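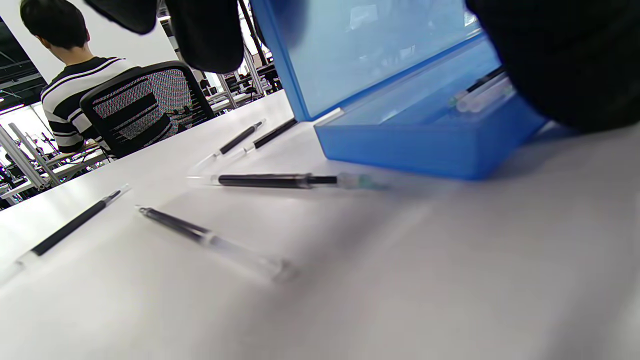
Pens and an open blue case on a white table.

Last week I visited the open day of Susar, a small security company in Demurham. They look for adware and other bad programs which people install without knowing it. I work in IT support at a school, so I was curious to see how they do it.

We were 5 visitors, and the tour took 3 hours. First we saw the test room, where old office computers run day and night. Each one gets new files to open, 900 in a day, and the staff watch what the processor does.

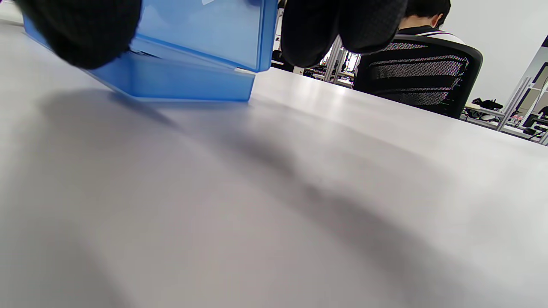
The most interesting part for me was Fang, a program they found in August. It came together with a free video player and it stayed quiet while the mouse was moving. Only when the user left the desk, it began to mine coins. Susar knows of 3,000 computers that had it.

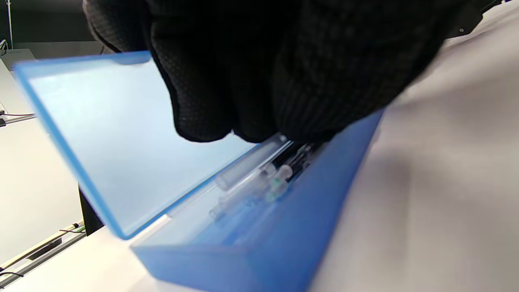
A gloved hand over the open box.

After the coffee they showed us Stestach, their own scanner. It is plain to look at, but it was quick on my old laptop. I asked for the price for schools and they could not say yet - a pity, as my principal will ask me the same.

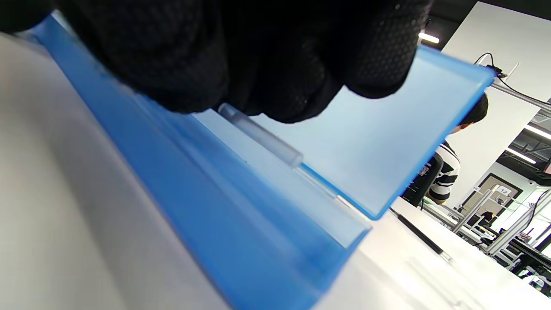 The blue case in a black glove.

The parking is behind the building and you must register your licence plate at the desk. I forgot this and had to go back down.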